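**모양 맞추기 판**(形板, 영어: shape sorter board, form board)은 평평한 판에 여러 모양의 홈을 파고, 각 홈에 맞는 조각을 끼우도록 만든 놀잇감 겸 교구이다. 유아용 장난감으로 가장 널리 알려져 있으나 인지 검사, 손 기능 재활, 공구 보관에도 쓰인다. 한국어로는 도형 끼우기, 모양판, 꼭지 퍼즐 등으로 부르며, 가정에서는 흔히 "그거, 조각 하나 없는 거"라고 한다.

## 명칭

용어는 통일되어 있지 않다. 교구 업계에서는 조각을 위에서 눌러 앉히는 것을 '판', 구멍으로 떨어뜨려 상자 안에 모으는 것을 '통'으로 구분하지만, 소비자는 이 구분을 모르고도 잘 산다. 손잡이가 달린 조각을 쓰는 것은 꼭지 퍼즐이라 하며, 꼭지가 빠진 뒤에도 계속 꼭지 퍼즐이라 한다.

홈을 가리키는 말로는 '자리', '방', '집'이 쓰인다. 유아 교육 현장에서는 "별님 집에 별님을 넣어 주세요"와 같은 표현이 선호되는데, 한 모양의 집에 다른 모양이 들어가 나오지 않을 때 쓸 표현은 따로 정해진 바가 없다.

## 구조

### 판

판의 두께는 홈의 깊이를 결정한다. 얇은 판은 바닥까지 뚫고 뒷면에 받침을 덧대는 경우가 많고, 두꺼운 판은 윗면에서 일정 깊이까지만 파낸다. 두꺼운 쪽이 조각을 안정적으로 잡아 주지만 꺼내기는 더 어렵다. 이 때문에 조각을 홈보다 높게 만들어 윗부분이 판 위로 솟게 하는 것이 보통이다. 조각과 판의 높이를 똑같이 맞춘 제품도 있는데, 보기에 아름답고 손톱이 긴 사람만 쓸 수 있다.

홈의 배치에는 크게 두 가지 방식이 있다. 하나는 줄을 맞추어 늘어놓는 격자식이고, 다른 하나는 농장이나 바닷속 같은 그림 속에 흩어 놓는 장면식이다. 격자식은 빈자리를 한눈에 찾을 수 있어 보관용으로도 적합하다. 장면식은 이야기를 붙이기 좋으나, 소를 잃어버리면 농장 전체가 쓸쓸해진다.

### 조각과 여유

홈과 조각 사이의 틈을 여유 또는 유격이라 한다. 여유가 너무 크면 엉뚱한 조각도 들어가고, 너무 작으면 맞는 조각도 들어가지 않는다. 교구 제작자 다부드 고르바니(Davoud Ghorbani)는 시제품을 식탁에 두고 손님이 저절로 손을 대는지를 보아 여유를 정했다고 전해진다. 손님이 끝내 빼지 못한 조각은 다음 시제품에서 더 깎았다.

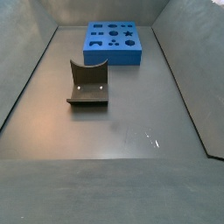
홈의 모양을 고르는 일은 판 설계에서 가장 말이 많은 단계이다. 원과 별은 거의 언제나 합격한다. 원은 돌려 맞출 필요가 없어 초심자에게 자신감을 주고, 별은 뾰족한 끝마다 방향을 확인하게 만들어 그 자신감을 도로 가져간다. 파란 발포 블록에 홈을 세 줄로 판 판을 보면 오른쪽에 오각별이, 앞줄 왼쪽에는 양쪽 손잡이가 둥근 게임 컨트롤러 모양이 들어가 있어, 기하학과 생활용품이 별다른 상의 없이 한 판에 모여 사는 현대적 경향을 잘 보여 준다. 작은 둥근 구멍 셋을 삼각형으로 모아 둔 홈도 같은 판에 있는데, 이런 묶음형은 구멍 하나하나가 단순해도 전체로는 방향이 생긴다. 고전파는 생활용품 모양을 타락으로 보지만, 고전파의 자녀들은 대체로 컨트롤러부터 집어 든다.

## 재료

### 목재

가장 오래된 재료이며 지금도 선물용으로는 가장 많이 팔린다. 무게가 있어 판이 밀리지 않고, 모서리를 잘 다듬으면 촉감이 좋다. 습기에 약해 장마철에는 조각이 부풀어 홈에 들어가지 않을 수 있다. 이때 사포질을 하면 겨울에 헐거워진다.

### 발포재

가볍고 조용하며 던져도 가구가 덜 상한다. 두꺼운 덩어리를 파내기 쉬워 깊은 홈에 유리하고, 약간 눌리는 성질 덕분에 여유를 빠듯하게 잡아도 조각이 들어간다. 단점은 이 자국이다. 유아가 쓰는 발포재 모양판은 귀퉁이부터 줄어드는 것이 일반적이며, 줄어든 부분의 행방은 묻지 않는 편이 낫다.

### 플라스틱

세척이 쉽고 치수가 일정하다. 소리가 크다. 특히 바닥에 쏟을 때의 소리는 아래층에서도 재료를 알아맞힐 수 있을 정도이다.

## 용도

### 놀이와 교육

모양 맞추기 판은 모양의 구별, 방향 돌리기, 손가락 힘의 조절을 한꺼번에 요구한다. 처음에는 조각을 홈 위에 대고 누르기만 하다가 차츰 조각을 돌려 보는 시기가 오고, 나중에는 눈으로 먼저 고른 뒤 손을 움직인다. 이 마지막 단계에 이르면 대개 판에 흥미를 잃는다.

교사이자 교구 수집가인 시린 카제미(Shirin Kazemi)는 모양판을 30년 동안 모아 144점의 목록을 남겼다. 목록에는 판마다 없어진 조각이 적혀 있으며, 조각이 모두 남은 것은 69점이다. 가장 자주 없어진 것은 별이었다. 카제미는 이를 두고 "아이들은 좋아하는 것을 주머니에 넣고, 주머니는 세탁기에 넣는다"고 썼다.

### 재활

손이나 팔의 움직임을 회복하는 훈련에서는 조각을 집고, 옮기고, 끼우는 동작을 되풀이하는 데 쓴다. 성인용은 색을 차분하게 하고 동물 모양을 뺀 것이 많다. 동물을 빼 달라고 요청한 사람이 성인 이용자였는지는 기록이 엇갈린다.

### 보관

공구나 부품의 윤곽대로 홈을 판 보관판은 원리가 같다. 빈 홈이 곧 빠진 물건을 알려 주므로 작업장에서 분실을 줄이는 데 효과가 있다. 다만 누가 빌려 갔는지는 알려 주지 않는다.

## 주요 제품

- **플레르노(Plerno)**: 격자식 발포재 판. 모든 홈의 깊이가 같아 조각을 서로 다른 판에 옮겨 쓸 수 있다. 설명서가 50쪽이며, 조각을 끼우는 방법은 뒤쪽에 나온다.
- **클로바인(Clovine)**: 장면식 목재 판. 초기 농장판의 양과 구름이 같은 모양이어서 하늘에 양이 떠 있는 채로 쓰는 집이 많았다. 개정판에서 구름을 줄였으나 옛 판을 찾는 사람이 여전히 있다.

## 관리

목재판은 마른 천으로 닦고 햇볕에 오래 두지 않는다. 발포재판은 미지근한 물로 닦되 홈 안쪽의 물기를 면봉이나 천 끝으로 걷어 낸다. 홈 바닥에 과자 부스러기가 쌓이면 조각이 떠서 잘 앉지 않는데, 이를 여유 불량으로 오해해 반품하는 사례가 4월 어린이날 선물 철부터 늘어난다.

조각을 잃어버린 경우 제조사에 낱개로 주문할 수 있는 제품도 있다. 새 조각은 색이 또렷해 기존 조각과 잘 어울리지 않으며, 도착할 무렵 원래 조각이 소파 밑에서 나온다.

## 같이 보기

- 퍼즐
- 칠교놀이
- 공구 보관판
- 소파 밑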